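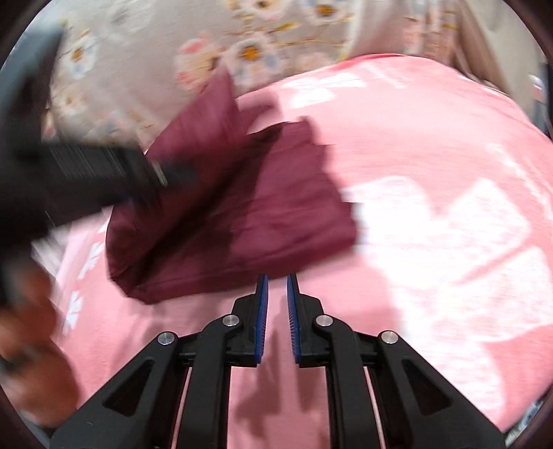
Page 11

Unit 4: Folding on a Soft Surface

Course notes, Household Textiles. N. Kong, revised by B. Craddock, February

4.1 The surface

A bed is the usual folding surface in a home, and a poor one. It gives under pressure, and a loose sheet moves with the cloth on top of it. Before starting, pull the sheet flat towards the foot end and leave pillows and quilts along one side. A dark cloth on a pale or printed sheet, such as maroon on pink, has an edge that is easy to follow by eye.

4.2 Terms

Hem: the finished lower edge of the cloth.
Flap: any part lifted clear of the layer beneath it.
Fold line: the line about which the flap turns.
Crease: a mark left in the fabric, wanted or unwanted.

A half-folded cloth normally has a flat portion and a raised portion. Work on the raised portion first. Pressing the flat portion early fixes creases that then have to be shaken out.

4.3 Procedure

Lay the cloth with the hem nearest to you. Hold the hem at one point and lift the far edge at another. Bring the flap over the fold line in one movement and lower it; do not drop it. Smooth from the fold line outwards - never back towards it. Turn the cloth a quarter and repeat until the required size is reached.

4.4 Faults

Skewed rectangle: the two holding points were not level. Open the last fold only.
Ridge under the top layer: the sheet was caught with the cloth. Lift, free the sheet, lower again.
Rounded corner: too many layers for the weight of fabric. Cloth over 500 g should be folded one time fewer.

4.5 Practical

Fold one plain cloth on a table and again on a made bed. Record the number of times each fold was reopened. Use the Foulkes sheet for the results and hand it in with Unit 5.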